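Chopstick keeps spinning in the gripper when we lower it into the pot, any ideas?

Posted by Marisa De Luca
May 21, 2026
30 comments · 6 shares

Hi all, hoping someone who has done a student manipulation project can help, as we're going round in circles (literally, in the chopstick's case).

Four of us are doing Turgate for our final-year module. You collect demonstrations with hand-held grippers, train a policy on them, and then the arm has to tidy a kitchen table on demo day. Our task is chopsticks into a clear plastic tub. Sounds easy! We've been recording in a proper kitchen so the background isn't just lab bench, one person with a gripper in each hand, and most of it goes fine until the stick is upright over the tub.
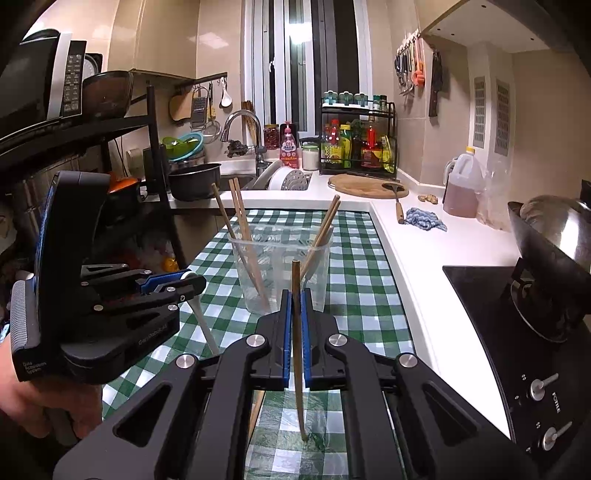 3 min read

The blue ribbed pads close on it nicely enough, but as soon as the tip touches another chopstick or the rim, the whole thing swivels between the jaws and ends up at a daft angle. I can usually rescue it by wiggling my wrist, only then the wiggle is in the recording and I'm worried the policy will learn to wiggle. I've tried squeezing harder and it makes no difference that I can see. We've got 20 decent runs so far and a folder full of rubbish ones.

Should we change the pads, or change how we're doing it? And do I bin the wiggly runs or keep them? Our supervisor is away until the end of May and the module handbook is no use at all.

12 people found this useful to follow

Nives Benedetti
Oh, I remember this one. We had the same thing with paintbrushes when I did Drondeck with our club, and I spent a whole evening blaming the pads before I looked at where I was holding the thing. If you grab a thin stick up near the blunt end, you've got a long length hanging underneath, and the slightest knock on the tip turns it. Move down so you're gripping nearer the middle and try again before you buy anything. You may have to lower the gripper closer to the tub, so check the jaws clear the rim.

The other thing is the order you do it in. Come in over an empty bit of the tub and let go a bit sooner, it doesn't need to touch the bottom before you open. And start each run with the sticks already in there leaning different ways, otherwise the policy only ever sees one arrangement and falls to bits on the day (ask me how I know).

As for the wiggly ones, I'd split them. If the stick turned, you corrected it and it went in, keep it, because the arm is going to bump into things as well and it needs to have seen somebody recover. If you were flapping about for ages or dropped it on the tablecloth, bin it. Put the keepers in their own folder so you can train with and without and compare.
18 upvotes · 4 replies

kwon_fan
you need way more data than that. our team had 1,000 runs for Rostari and it still missed sometimes. also try rubber bands round the jaws
2 upvotes · 1 reply

Marisa De Luca
Thanks both! Nives, I am definitely holding it too high, I went back through the recordings and winced. Going to redo a batch tomorrow with a lower grip and I'll keep the tidy recoveries separate like you said. Not sure we've got 1,000 runs in us before demo day but I'll pass on the rubber bands idea to the others.
5 upvotes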